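Print this page | E-mail this to a friend

Rasby Two-Part Kitchen Canister in Cream: A Long Overdue Review
By the Millent Kitchen Notes desk
Posted in January

I have wanted a proper canister for my flour for years, and I kept putting it off (flour bags with a clothespin on top do work, more or less!). Then the Danko store near me marked down the whole Rasby line, and I came home with the big cream one and a silly grin on my face.

I paid 84 for it, and yes, that is a lot for plastic. My old Rollska tin cost a fraction of that, but it rusted along the rim and dented if you so much as looked at it, so I was ready to spend a little more this time.

What won me over was the shape. There's a wide, rounded shoulder that curves in underneath, then a thin seam, and then a straighter wall going down from there. I love the finish too, somewhere between matte and satin, so it picks up a soft shine from the kitchen light and still looks calm on a white table. The cream is warmer than I expected from the box, a bit like old piano keys, and I like it more every week. 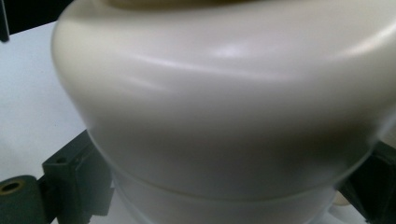

Living with it

I've had mine for nearly 9 months now. It holds two big bags of flour with room for the scoop, and I wipe it down with a damp cloth and a drop of dish soap. Flour dust does like to settle along the seam, so I go over that with an old toothbrush when I'm already at the sink.

My one real complaint is the roundness of it. Lovely to look at, but it takes up more room than a square canister would, and my toaster had to move to the other counter (my husband is still getting used to that). If your kitchen is narrow, measure first. And please buy the matching scoop at the same time, I had to make a second trip for mine!

Would I buy it again? I would, and I've got my eye on the smaller one for sugar.

Last updated: March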